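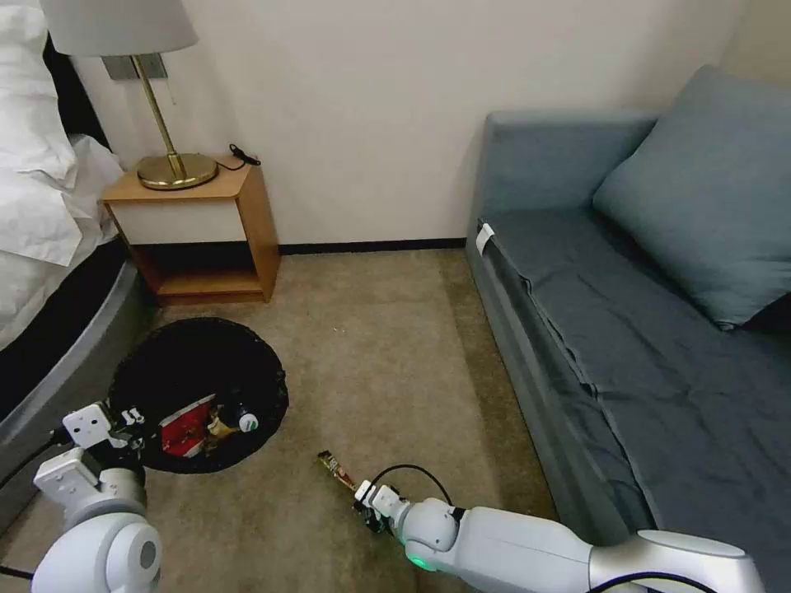 How I Get a Guest Room Floor Clear Before the Next Person Walks In

I look after a couple of small rentals, and the one I call the Skenumier room is the smallest of the lot. Bed on one side, sofa on the other, a strip of carpet in between. It's a sweet little room, but a few wrappers on that strip and the whole place looks like it hasn't been touched in weeks! So over time I've settled into a routine for the floor, and a friend who just started renting out her spare room asked me to write it down. So this is me writing it down.

What you'll need

A small round bin you can carry in one hand. Mine folds up, and I love it for that (it lives under the sink the rest of the time).
A roll of liners, if you like liners. I use the Kwak ones.
A vacuum with a crevice tool. I've had my Verkum for ages and it's loud but it does the job.
A microfiber cloth.

Step 1. Open the curtains and turn on the lamp

I know, it sounds silly. But beige carpet hides things like you wouldn't believe, and a low light from the nightstand throws a little shadow behind every crumb. I do the overhead light too if it's a gray afternoon.

Step 2. Put the bin down in the middle

Set it on the floor within reach of the mess and leave it there. I used to carry each piece of trash over to the kitchen, and I'd get distracted by the dishes every single time. With the bin right there between the bed and the sofa, I barely move my feet.

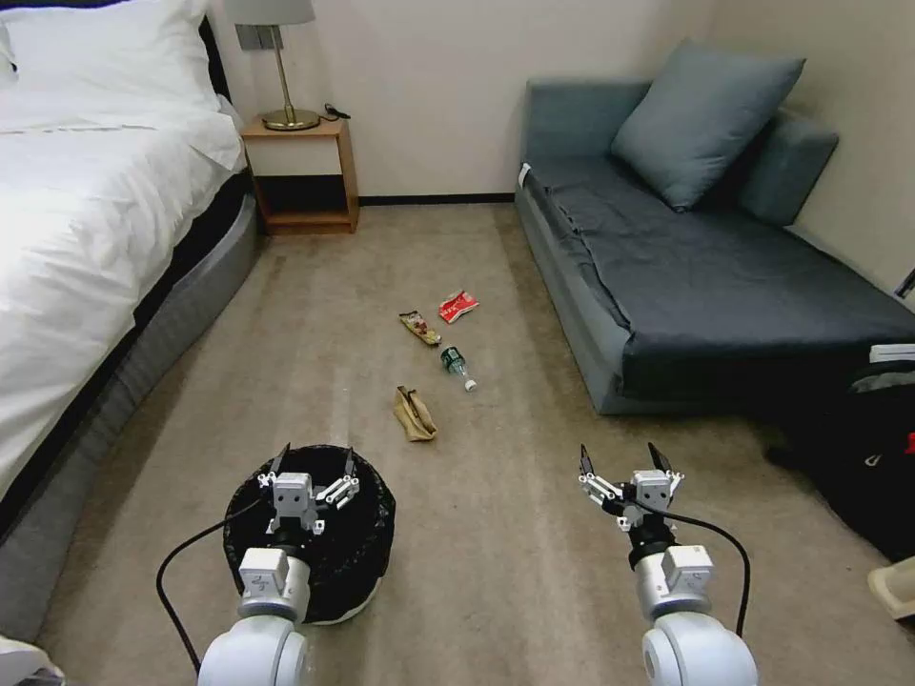

Should you vacuum first or pick up the litter first?

Pick up first, always. Wrappers and little packets clog the hose, and small boxes just get shoved around the carpet by the vacuum head. Once the big stuff is off the floor, the vacuuming goes fast.

Step 3. Big pieces first

Boxes and bottles go in before anything else. If a bottle has a cap, check that the cap is on tight before you drop it in, and if there's still something in it, go empty it in the bathroom sink. I skipped that once in August and ended up with a sticky bin, a sticky hand and a sticky doorknob.

If you sort your recycling, just pull the boxes and bottles out at the end. I tried keeping 2 bins going at once and it slowed me way down in such a tight space.

Step 4. Then the wrappers

Snack wrappers are sneaky. They're light, so they drift when you walk past, and they love to slide in along the bottom of the bed. Scrunch them up before they go in the bin so they don't float back out. Get down on your knees for this part and look along the carpet toward the wall.

Step 5. Check the soft edges

A throw that hangs over the front of a sofa is a great hiding place, and so is a duvet that's slid down the side of the bed. Lift both and look. Then feel behind the cushions. I've found earbuds, a hotel pen from some other town and 59 cents in change back there, and that was all one guest. 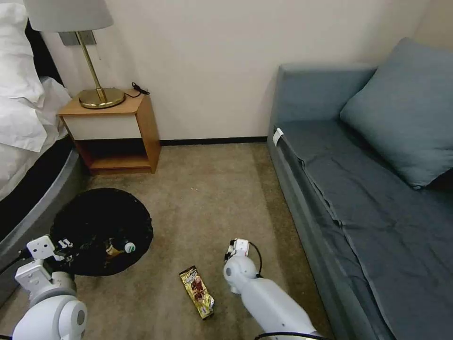
Anything that might belong to somebody goes in a zip bag (mine are Plutix, the gallon size) with the date on it, and I hold on to it for 3 weeks. Chargers are the big one. Before you unplug a cable by the lamp and stick it in the bag, make sure it isn't yours! I've bagged up my own and gone hunting for it all evening.

Step 6. Vacuum and wipe

Start at the far wall and back yourself toward the door. Run the crevice tool along the baseboard, and if your baseboards are dark like mine, go over them with the damp cloth afterward, they show every speck of dust. Give the nightstand a wipe while you've got the cloth in your hand, including the open shelf underneath.

The whole room, bed and all, takes me 52 minutes on a normal day. The floor is a small part of that. Take the bin out with you when you leave, empty it, and rinse it if it needs it.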